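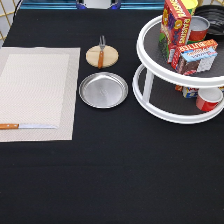

Stakholm presents its spring table collection with woven placemats, coasters and wood-handled cutlery

FARIER, February 1, 2022 — Stakholm, the housewares company based in Farier, today presented its new collection for the everyday table. The collection has the name Zerside and will be in shops from April. It contains 28 articles, among them placemats, coasters, metal plates, cutlery and turntable organizers for groceries.

The idea of Zerside is that the dining table and the pantry should be planned together. In many small apartments the same table serves for cooking, for eating and for keeping the food which has no place in the cupboard. The collection was prepared for such homes.

The placemat is rectangular and woven, in beige, with a cream center and a slightly darker tan border. The weave is similar to a herringbone. On a dark tablecloth, such as the black one Stakholm uses for its presentation, the border is well visible and the table looks set also when only a few pieces are on it.

The cutlery has handles of orange-brown wood and the metal parts are silver in color. The knife handle is fixed with small round rivets. Knife and fork are sold separately, so that a household can complete a set step by step. The round coaster is of light wood and the shallow metal plate is a little larger than the coaster, with a raised rim.

For the groceries there is a white turntable organizer with two tiers. It can stand on the table during the meal and go back to the shelf afterwards.

"Our customers wrote to us that they do not want one more big dinner set," said Noémi Bozsik, head of product at Stakholm. "They want a good fork, a placemat which they can leave on the table all week, and a place for the packages. We tried to make these things in colors that go together, but we did not want that everything is the same."

Before the start of production, Stakholm gave samples to 114 households for a trial of several weeks. Following their comments, the border of the placemat was made darker and the rim of the plate higher.

Zerside will be available in the Stakholm store in Farier and at the partner shops of the distributor Harms. The first delivery includes some 610 placemats. Orders from shops are accepted from today.

Wood-handled pieces should be washed by hand and dried at once. The placemat can be cleaned with a damp cloth.

About Stakholm
Stakholm designs and sells articles for kitchen and table. The current catalog has 948 articles — most of them can be ordered one by one.

Press contact
Noémi Bozsik, Stakholm, Farier
Product samples for editorial use are sent on request.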